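May, evening

Second day on the Honkanen and Akberg comparison. Got in before eight and spent the first hour on cables, as usual. The Stasent controller wouldn't see the Honkanen hand until I swapped the port and power cycled it twice. No idea which of the two fixed it. Wrote both down.

Stuck with the orange detergent bottles for the whole day. I'd wanted to move on to the bag and the carton but the numbers from yesterday were too thin to say anything with. They're an awkward shape - glossy, fat through the shoulder, and the label gives the fingers a different surface depending on where you come in.

Honkanen first, 170 picks, default force. It holds well once it has closed. The slow part is closing, and I lost a few when the thumb side touched first and pushed the bottle along the table. Dropping the approach by 4 mm helped. Akberg after lunch, same count. Quicker, and it cares more about angle. If it comes in square it's fine, and if it's off by a bit the bottle rolls. I'd still pick it for boxes.

The Ciltska wrist camera is better than the old one up close but the colour is a pain. Orange goes nearly yellow wherever the light hits, and the segmentation drops that part of the bottle. Turned the exposure down and got most of it back. Log stands at 1241 picks across all the trials now, and roughly 330 of those need relabelling on account of the camera. Not looking forward to that.

Shoulder sore from leaning over the table. Tomorrow the bag, if the controller behaves. Need to order more film for the hand and find the short hex key.
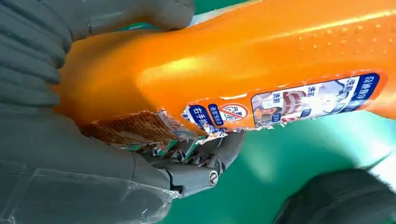
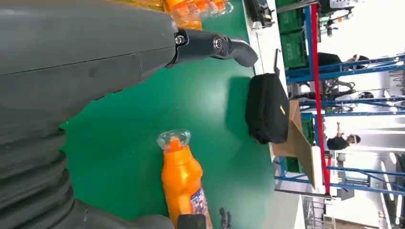
Orange bottle and the green table, both from the wrist camera.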